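Lensa Gebretsadik
27 July 2026

Thread on office water dispensers, the kind with the jug upside down on top. I look after the one in our office at Wanosier and I get the same questions about it every month. Numbered so you can find your place.

1/
Terminology first. The jug is the bottle. The reservoir is the tank inside the cabinet. The well is the collar the neck of the jug sits in. People mix up the last two and then clean the wrong part.

2/
How it works. The jug is inverted, so water runs into the reservoir until the level covers the mouth of the jug. Air can no longer get in, so water stops coming out. Open a tap, the level drops, air goes up the neck, water comes down. The glug is the sound of that exchange. There is no float valve in a basic unit.

3/
Consequence: the jug has to be airtight everywhere except the neck. A hairline crack up near the base (which is now the top) lets air in, the level keeps rising, and the reservoir overflows through the well. You will find this as a puddle under the cabinet and assume a tap is leaking.

4/
Test for a cracked jug: dry the outside of the cabinet, swap in a different jug, put a paper towel under the front edge and another under the back. Wait an hour. Towels dry means the first jug was the problem. Mark it with tape before you send it back, or it will come around again.

5/
If the towel is wet at the front only, look at the drip tray. The tray is not plumbed to anything. It holds what it holds. Ours fills faster than you would expect because people rinse cups over it. Please rinse cups in a sink.

6/
Placement. Flat floor, back of the unit a hand's width off the wall if it has a compressor, out of direct sun. Sun on a clear jug grows algae. It starts as a green film on the shoulder of the jug and by the time you can see it the reservoir has it too.

7/
Power. Straight into a wall outlet. No extension cords, no power strips. The heating element is the load that matters. A strip shared with a laptop charger and a fan is how Kidus Wolde lost an afternoon of work in our old building.

8/
Keep the cord where chair casters do not cross it. Cord on a hard floor plus a rolling chair means the insulation gets pinched in the same spot over and over. Check that spot when you clean. If it is flattened or shiny, unplug the unit and get the cord replaced.

9/
Also keep the refill area clear. You need room to stand square to the unit with both feet planted while holding a full jug. Chairs migrate. Mine moves toward the dispenser whenever I am out of the room.

10/
Changing the jug, in order:
— heater switch off
— wipe the neck and cap of the new jug with a clean damp cloth
— lift the old jug straight up, let it drip into the well
— wipe the well
— peel the sticker, leave the cap on if your well has a spike
— tilt, seat, let go slowly
— run the hot tap until water flows steadily
— heater switch on

11/
The hot tap step matters. If the hot tank is empty when the element comes on, the element runs dry and the thermal cutout trips. On most units the reset is a small button on the back. On some it is inside, and that is a service call.

12/
Lifting. A full jug is heavy and the weight moves. Squat, hug it, stand up, then tilt. Do not lift it by the neck with one hand. If you cannot do it comfortably, ask. Lyle Benavides does ours most weeks and does not mind.

13/
The corner as it stands.

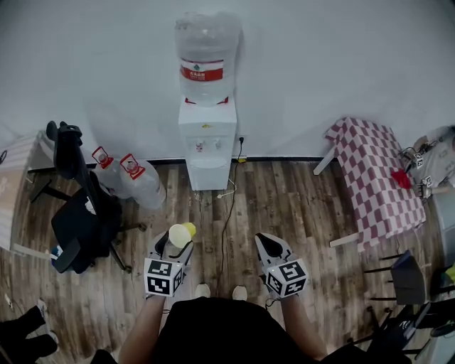
Dispenser against the wall, outlet to the right of it, bottles with the red handles on the floor to the left. The chair will be going elsewhere.

14/
Cleaning schedule. Drip tray and taps: weekly, dish soap, rinse, dry. Well: at every jug change. Reservoir: every 2 months, and after any stretch when the unit sat unused for more than a week.

15/
Reservoir cleaning, short version. Unplug. Jug off. Drain both taps, then the drain plug at the back (the hot tank does not empty through the tap). Wait until it is cool before you open that plug. Food-grade citric acid solution for scale, let it sit, drain, then rinse until you cannot taste it. Rinse once more.

16/
Use citric acid for scale and a sanitizer rated for food contact for slime. They do different jobs. Do them on separate passes with a full rinse between. Never mix chlorine bleach with any acid. That includes vinegar.

17/
Question from Ayana Abera: why is the hot water not boiling? It is not meant to be. I measured 71 °C at the cup on ours with a probe thermometer. Fine for instant coffee, weak for black tea. Cups are cold and thin plastic loses heat quickly, so measure in the cup you use.

18/
Related: soft plastic cups and the hot tap are a bad pair. If the cup gives when you squeeze it, use it for the cold side only. We have a shelf of mugs.

19/
Question from Abdelghani El Ouafi: can you refill a jug from the kitchen faucet? Physically, yes. I would not. The inside is hard to scrub, the neck gets handled, and the supplier will not take responsibility for a jug that has been opened. If you have good tap water, drink it from the tap.

20/
Water tastes of plastic? Usually a new reservoir liner or a jug that sat in a warm van. Run off a few cups. Water tastes of nothing but smells like a pond? Stop using it, see 15 and 16.

21/
Slow cold tap with a full jug on top: air lock. Lift the jug slightly, let it burp, reseat. If that fails, take the tap off and look for a scrap of cap sticker in the bore. It is nearly always cap sticker.

22/
Smaller bottles with handles are worth considering if nobody on your team wants to lift a big one. Check the neck first. Not every neck seats in every well, and one that almost fits is worse than one that does not fit at all.

23/
Storage. Upright, capped, away from paint, solvents and cleaning products. Plastic picks up odors through the wall. Use the oldest delivery first. I write the delivery date on masking tape because the printed one is hard to find.

24/
Log sheet. One line per job: date, what was done, initials. Ours is taped inside a cupboard door. It settled the argument over whether the reservoir had been cleaned in July. It had — the initials were mine.

25/
Replies are open. If you are asking about a leak, tell me whether it is front or back, and whether you have tried a second jug.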